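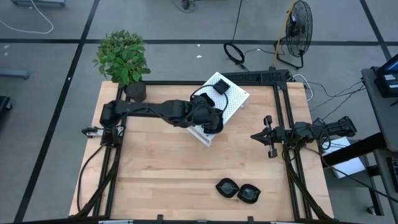 ## How Strip-Glued Wood Takes Up Water Under Different Finishes

Deisy Valderrama, materials elective, final report

### 1. Why I picked this

My aunt has a wooden counter next to her sink, and the end closest to the faucet has gone dark and rough. The rest of it still looks good. She oils the top every few months but never the ends. I wanted to find out if the ends matter as much as people say, and if the kind of finish makes a difference.

Most wood counters and worktables sold now are made from narrow strips glued side by side. Wood takes in water much faster through its ends, where the fibers are cut across, than through its faces. When it takes in water it swells, mostly across the grain and very little along it. When it dries it shrinks again. A wide top moves more in total than a narrow one, and if it can't move freely it may cup or split.

### 2. Materials

I cut 10 blocks from one maple offcut that I bought at the Mundside lumber yard. Each block was 100 mm square. I sanded all of them with the same paper and let them sit in the classroom for a week before weighing.

The blocks were split into pairs:

- no finish
- mineral oil, two coats
- raw linseed oil, two coats
- hardwax oil from Grímsdóttir, two coats
- water-based varnish, two coats

In each pair, one block was finished on all sides. The other was finished on the two faces only and left bare on the ends and edges. For the unfinished pair there was no difference, so those two worked as a check on each other.

### 3. Method

1. Weigh each dry block on the kitchen scale.
2. Measure the width across the grain with calipers, at the pencil mark.
3. Stand the block on one end in a shallow tray of tap water.
4. Leave it for 72 hours. Top up the tray in the morning.
5. Take it out, wipe it with a paper towel, then weigh and measure again.
6. Dry it on a rack and look for cracks.

I started on a Thursday, which was a mistake because the building was locked over part of the weekend. The trays got topped up once less than planned. The water was still over the bottom of every block when I came back.

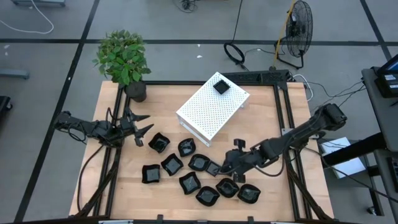
Finish on the ends made more difference than the kind of finish. In every oiled or varnished pair, the block with bare ends took up clearly more water than the one that was finished all over. With the varnish the gap was the largest. The face-only varnish block ended up almost as heavy as the bare wood. This is worth knowing for worktables as well as counters. On a light butcher-block top like the one in the photo, with black rails running along the edges on all sides, the face is the easy part to reach with a cloth, and I would want to know what was put on the ends before it was fitted.

Ranked from least water taken up to most, for the blocks finished on all sides:

1. varnish
2. hardwax oil
3. linseed oil
4. mineral oil
5. no finish

The two unfinished blocks came out close to each other, though not the same. One of them had a small knot. I think the knot explains it but I did not test that.

### 4. Swelling and cracks

All the blocks got wider across the grain at the wet end. None changed enough in length for my calipers to show it. The swelling followed the same order as the weight, except that linseed and mineral oil traded places. The difference between those two was small, and I could easily have held the calipers a little differently.

Two blocks had fine cracks after drying - the knotty one and the mineral oil block with bare ends. The cracks started at the wet end and ran up the grain. No glue line opened up on any block, and I had expected at least one to fail.

### 5. Problems

- The scale only reads whole grams, so small differences are lost.
- One offcut is one tree. Oak or beech might not give the same order.
- Linseed oil needs longer to cure than I gave it. The surface was still tacky when it went in the tray, so its result is probably worse than it should be.
- Standing a block in water for days is much harder on it than splashes from a sink.

### 6. What I would do next

I would run it again in November, when the heat is on and the classroom air is drier, and use more blocks per finish. I would also like to try a wax seal on the ends only. The man at Mundside said they paint the ends of boards so they dry evenly, and I think the same idea could work on a counter.

My aunt has now oiled the ends of hers, at least the one she can get to. The other is against the stove.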